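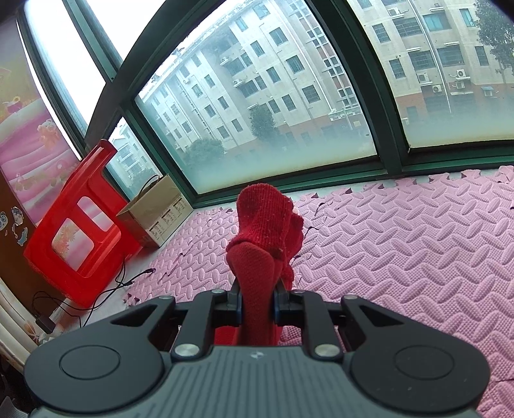
A red knit sock above interlocking foam floor mats.

Red clothing for the New Year

Red clothing for the New Year refers to garments worn at or near the Lunar New Year in Chinese households and in many communities abroad. The practice covers outerwear, sweaters, sleepwear, underclothes and socks. Red is associated with good fortune and celebration, and garments in the color are commonly given by older relatives to younger ones. The custom overlaps with that of the zodiac year, in which a person whose birth sign has returned wears a red item next to the skin.

Socks and underclothes

Socks are among the most common red garments, being inexpensive and easily worn under ordinary dress. They may be plain or may carry a woven or printed motif on the ankle or sole. In some families a new pair is put on for the first time on the morning of the holiday. In others, the socks are worn throughout the zodiac year and replaced as they wear out. Red waist cords, undershirts and insoles serve the same purpose.

Knit socks in soft yarns tend to pill and to collect lint, which shows plainly against a strong red. Household guides usually advise turning them inside out before washing.

Loungewear

Sweatpants and matching tops became a familiar form of holiday clothing as factory-made fleece and jersey grew cheaper. They are worn at home during visits and meals, and by children at play. Most have an elastic waist and ribbed cuffs. Decoration is often placed on one leg or across the chest, where it can be seen when the wearer is seated.

In a survey of holiday dress prepared by Bindu Kartha for the Lundonov Museum of Domestic Life, 509 households were asked which red garments they kept from one year to the next. Socks were named most often, followed by sweaters and sweatpants. The survey also recorded that 40 of the households stored their holiday clothes apart from everyday laundry.

Printed motifs

The character 福 (fú), meaning good fortune or blessing, is the motif most often found on such clothing. It is commonly set in a diamond, a form taken from the square sheets of red paper that are turned on one corner and pasted to doors. Knots, beads and scrolls may be added at the sides, after the pattern of corded hanging ornaments. Gold is the usual color for printing on a red ground.

The character is frequently shown upside down. The word for "upside down" (倒, dào) sounds the same as the word for "arrive" (到, dào), so that an inverted 福 may be read as the arrival of good fortune. On clothing the direction of the character also depends on how the garment is laid or worn, and a print that is upright on a standing wearer will appear inverted when the garment is spread with its cuffs away from the viewer.

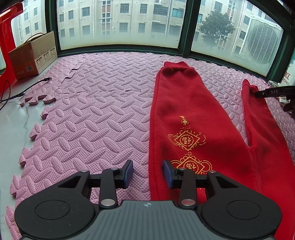

Care and storage

Deep red dyes may bleed in the first washes. Cold water and separate washing are generally recommended, and dark or red items are kept apart from white ones. Metallic prints crack or dull under high heat. Garments bearing them are turned inside out, dried on a line or flat, and ironed only on the reverse side.

For storage, sweatpants are folded lengthwise with one leg over the other, then in half or in thirds. Vasanthi Poojary's handbook for the Wivine textile collection advises placing plain tissue between printed surfaces so that the foil does not stick to itself. Socks are paired and laid flat or folded over once; rolling the cuffs into a ball is discouraged for older knits, as it stretches the ribbing.

Many households put the clothing away in March, once the holiday period and the coldest weather have passed.

See also

Chinese knotting
Fu character
Lunar New Year
Zodiac year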